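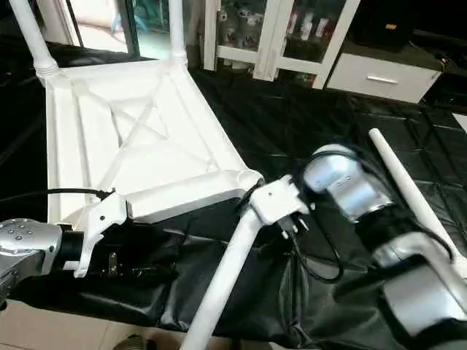 White plastic chair on its back, with the diagonal bracing on the underside of the seat exposed.

Filtard extends chair reassembly work to second room

08/01/2018

Filtard, the furniture reuse shop on Abreu Street, has moved its plastic chair work into a second room and issued a revised work sheet for taking down and rebuilding light molded furniture. The change covers 200 chairs bought from the Presten conference center, which is replacing its seating.

The chairs have a one-piece seat with molded ribs underneath and four tubular legs. Under the revised sheet, each chair is laid on its back on a black cover before any work begins. The cover protects the seat finish and keeps grit out of the leg joints. The previous sheet had the chair standing during the first check, which put load on the front legs while they were being turned.

"The rib pattern tells you most of what you need to know," said Da-eun Ok, who wrote the sheet. "If there is a crack, it usually starts where a rib meets the leg. You have to get the seat upside down and look at it under a good light."

Legs are checked one at a time. Each is held close to the seat, turned by hand and tested for side play. A leg that moves more than 2 mm at the joint is pulled and set aside with its chair number. Tools are not used on the joint itself, as over-tightening was the main cause of split seats in the last batch.

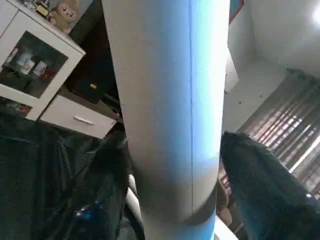

Light-gray upright with a thin vertical seam. A glass-fronted cabinet stands behind it.

The second part of the sheet deals with cylindrical uprights of the kind found on clothes stands and shelf units. Seams are to be checked along their full length by eye and then by fingertip. A seam that can be felt but not seen is recorded and left alone. An open seam takes the part out of stock.

Ends and rims get a separate check. Filtard said most of the wear on uprights is found low down, where parts have been dragged across hard floors - a type of damage that does not affect strength but can keep a piece from standing level. Cross-braced frames are worked on at floor level, over black plastic, with the lower joints seated before the upper ones are closed.
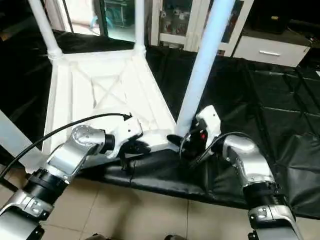 Storage and handling

Fixed cabinets stay where they are. Afonso Gouveia, who manages the stockroom, said moving them would have cost 60 hours of labor and gained very little floor area.

Finished chairs will be stacked no more than five high. Spare legs are sorted by length and kept in lidded bins. The stock records are held in Metia, the inventory program the shop adopted last year, and each chair keeps one number through inspection, repair and sale. Parts with no number are treated as spares and are not matched back to a seat.

Black plastic sheeting and bags are to be kept clear of any joint being closed. Gouveia said film caught in a joint can feel like a firm fit and then work loose after a few weeks of use. 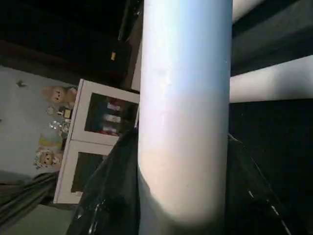 Pale upright with a horizontal tube running off to the right and black plastic around the base.

The Presten chairs are due to go on sale in September. Filtard has room for 500 chairs in total and will not accept further plastic seating until the current lot has been cleared. Wood and metal chairs are still being taken at the side entrance during normal hours.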